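Do I have to take my shoes off at every house, or is it okay to ask?
Posted in Manners & Neighbors

Rosaura Usuga
I moved to Nerkholm in December and have been invited to more dinners in one winter than in the previous ten years. Lovely people. The trouble is shoes. At the first house I took mine off and everybody else kept theirs on, so I ate soup in socks with a hole in the left toe. At the second I kept mine on and left a trail of road salt across a cream rug. The hosts said "don't worry about it" in the voice people use when you should worry about it.

Is there a rule? Do I ask at the door? Do I bring slippers in my bag like somebody's grandmother? I'm 41 and feel I should know this by now.
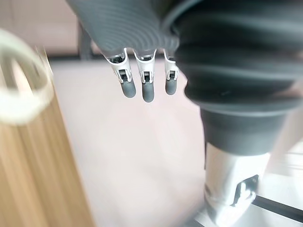 Also, does it change if it's a party and you picked the outfit around the boots? Asking for my boots.

3 replies

Yolanda Ríos
Ask at the door. "Shoes on or off?" takes two seconds and no host has ever been insulted by it. If they say "whatever you like," look at their feet and copy them. If they're in socks, "whatever you like" means off.

Bring slippers, yes. My grandmother did and she had warm feet until she was 90, which is more than I can say for the rest of us. Put them in a cloth bag so you aren't fishing them out from under the wine.

As for the rug, offer once to pay for the cleaning, then drop it. I wouldn't mention it every time you see them. I did that with a neighbor over a scorched tablecloth and she finally gave me the tablecloth.
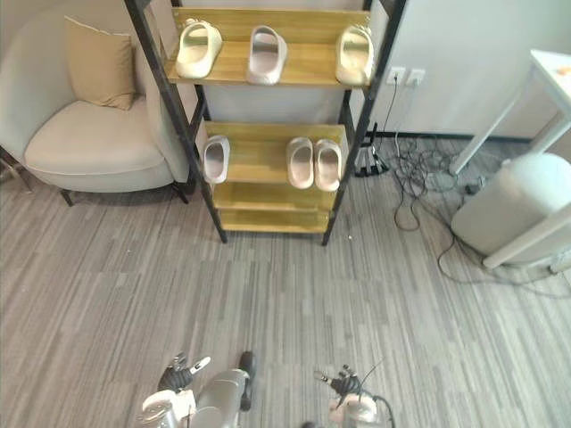
Hosts have some duties here too, in my opinion. If you want a shoes-off house, give people a place to sit, somewhere to put the boots, and something for their feet. One of those open racks with a black metal frame and wooden shelves does the job, with pale slides set out on it where a guest can see them the minute the door opens. People take the hint and you don't have to make the speech. Get a few big sizes – my brother-in-law spent a whole Thanksgiving with his heels hanging off the back.

Mamani
off. always off. its winter

Skiltetti
I disagree with Yolanda on parties. If there are more than a handful of guests and people are standing up with drinks, shoes stay on unless the invitation says otherwise. I don't want to be stepped on in my socks by a man in a hurry to reach the cheese. For a sit-down dinner she's right.

Salt comes out of most rugs with white vinegar and cool water, by the way. Blot it, don't scrub, and try a corner first.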